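Pulldale's Tomato Supper Is Back, and I Ate Too Much

2021-09-06

Well, I finally made it to the Pulldale tomato supper again, and I'm typing this with a foil-covered plate of leftovers next to me (peach cobbler, if you must know). After a year off, the long tables were back out on Moura Street and the kitchen crew sold 1363 plates before the serving window closed. That's the most they've ever done! The line went past the hardware store and around the corner by the time I got there, and I'd thought I was early.

If you're new in town, the supper is the big end-of-summer meal that pays for the community kitchen's stove repairs and pantry shelves. You get a ticket, you get a plate, and you sit wherever there's a chair. I sat across from a couple who had driven in from Gustberg just for the stewed tomatoes, and they went back for seconds before I'd buttered my cornbread.

The menu changed a little this time. The fried chicken is gone (I know, I know) and in its place there's a baked chicken thigh with mustard and brown sugar, which held up a lot better on the warming trays. The tomato pie stayed exactly the same, thank goodness. It's still that thick, peppery one with the cheese and mayo on top, and they made it in 47 big pans. Every one of them was gone before sunset.

The tomatoes came from 13 growers this year, mostly backyard people plus a couple of small farms out on the Gustberg road. August was hot and dry here, so a lot of the fruit came in small but really sweet. I had a plain sliced one with salt that I'm still thinking about. The green ones went into a relish with onion and celery seed, and you could buy it by the jar at the end of the table. I bought three jars and one is already half gone.

Tritis, the bakery that opened in the old feed store last spring, did the rolls and the cobbler. I'd been hearing about their rolls for months and hadn't gotten over there, so this was my first try. Soft in the middle, a bit of crust on the bottom, and somebody had the good sense to brush them with garlic butter. The cobbler was peach with a biscuit top, heavy on the nutmeg. My neighbor thought it was too much nutmeg. I didn't!

Tickets were $3 for kids and a bit more for grown-ups, and carryout plates cost the same as sitting down. The carryout window ran out of pie first, so keep that in mind for next summer if pie is what you're after. Corn on the cob lasted the longest, and toward the end they were handing out extra ears to anyone with a free hand.

A lot of folks at my table were asking about the pie recipe, and the kitchen did put out a printed sheet by the register. It's written for one regular nine-inch pie, so you won't need a bathtub of mayo.

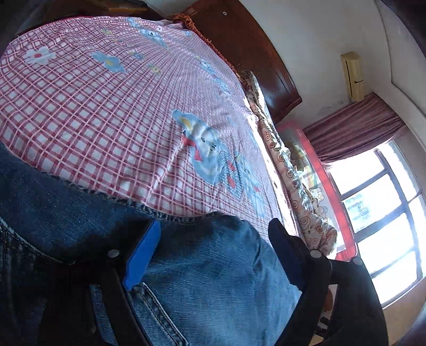
Do you have to peel the tomatoes for the pie?

The kitchen leaves the skins on. Slice the tomatoes thin, salt them, and let them drain on paper towels for half an hour before they go into the crust, or the bottom will get soggy.

The sheet also says to bake the crust by itself first, until it just starts to color, and to let the finished pie sit a good while before you cut it. I've never once managed that last part.

Leftover relish is on sale at the Tritis counter while it lasts, same price as at the supper. Next year's date hasn't been set yet, but growers who want to bring tomatoes can already leave their names at the community kitchen.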